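Ticket: intermittent loss of wireless connection, ground floor, Flollolbridge site
Category: Network / wireless
Status: Resolved, monitoring
Priority: Normal

Initial report, Monday, 08:50

Devices on the ground floor lose their wireless connection several times a day. The signal indicator stays at full strength but pages stop loading. Most drops last between one and three minutes, then the connection comes back without any action by the user. Wired machines in the office are not affected. The first floor is not affected. The problem began after the Dovum access point in the ground floor corridor was replaced with a newer model of the same make.

The user has already restarted the router and the access point. Both came back normally and the fault returned the same afternoon.

Environment

Router: Yu, stock firmware, handing out addresses for the whole building
Switch: 16-port, unmanaged, in the cupboard under the stairs
Access points: two Dovum units, one per floor, ceiling mounted, powered over the network cable
Network name: the same on both floors
Line: fibre, steady, no faults logged by the supplier

Step 1: line and router

Left a continuous ping running from a wired machine to the router and to an outside address. No loss on either over four hours, during which two wireless drops were reported. The line and the router are not the cause. Router log shows nothing at the times given apart from repeated address requests from ground floor devices, all answered normally.

Step 2: signal level

Took readings with a laptop at the corridor, the front room and the tiled room at the back. The front room is the weakest of the three but still well within what is needed. The tiled room reads strong at the table and at the far wall. Reflections from hard flooring were suggested in the original report as a possible cause. This does not fit the symptoms, as the drops also occur in the corridor directly under the access point, where the floor is carpeted.
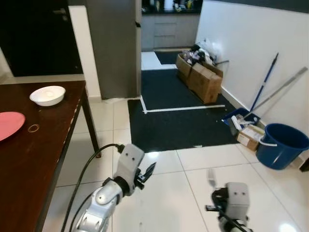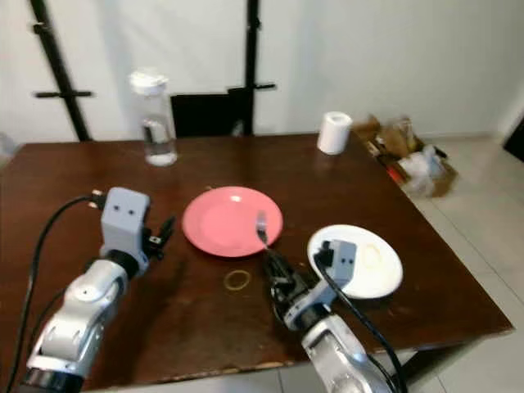 Step 3: channel settings

The replacement unit had been left on automatic channel selection. The log on the access point shows it changing channel on the 5 GHz band 9 times in one working day. Each change forces every connected device to drop and join again. Some do this in a second or two, others wait much longer.

Fixed the 5 GHz channel at 42 (80 MHz wide, centre channel number as shown in the Dovum menu). Fixed the 2.4 GHz channel at 6, 20 MHz wide. Saved and restarted.

Result: channel changes stopped. Drops were less frequent but did not stop. Two were reported the following morning. The channel changes were therefore a real fault, but not the only one.

Step 4: cable and port

Looked at the wired side of the access point. The status page showed the link at 100 when it should have been 1000. The counter for link resets was at 81 after less than two days of running. A unit that loses its wired link while its radio stays up would give exactly what was reported: full signal, no traffic.

Moved the cable to a spare port on the switch. No change. Swapped the short patch lead in the cupboard for a known good one. No change. Ran a cable tester on the fixed run between the cupboard and the corridor ceiling. Pair 4-5 showed open when the ceiling end was moved by hand, closed when it was left alone.

The plug on the ceiling end is a Harska crimp type, fitted when the old access point was put in. Under the cover, the sheath had been stripped back too far and the cable was carrying its own weight on the conductors. The old unit only supported the lower speed, which does not use that pair, so the damage went unnoticed for as long as that unit was in place.

Step 5: repair

Cut back the cable to sound sheath – there was enough slack above the ceiling panel. Fitted a new plug with the sheath held properly under the clamp. Retested all four pairs, with movement at both ends. All passed. Reconnected the access point and checked the status page: link at 1000, full duplex, reset counter cleared.

Ran a file copy from the laptop over wireless to a wired machine for almost two hours, moving between the three rooms. No stalls. The ping to the router ran alongside and lost no packets.

Update, Thursday, 16:20

No drops reported since the repair. Link reset counter still at zero. One older phone in the front room still prefers the 2.4 GHz band, but it holds its connection. No action taken on this.

Further notes

The power supplied to the access point was checked during step 4 and was within limits throughout. The unit did not restart at any point – its running time matched the last manual restart.

Firmware on the replacement access point is one version behind. Left as it is for now so that only one thing changes at a time. To be updated after a week without faults, outside working hours.

The first floor access point is still on automatic channel selection. Its log shows one change in the past month. If it is to be fixed as well, use a 5 GHz channel that does not overlap with the ground floor unit.

Old plug and offcut kept in the cupboard, labelled. Spare crimp plugs are low and have been added to the next order.

Ticket to close automatically after 14 days if there are no further reports.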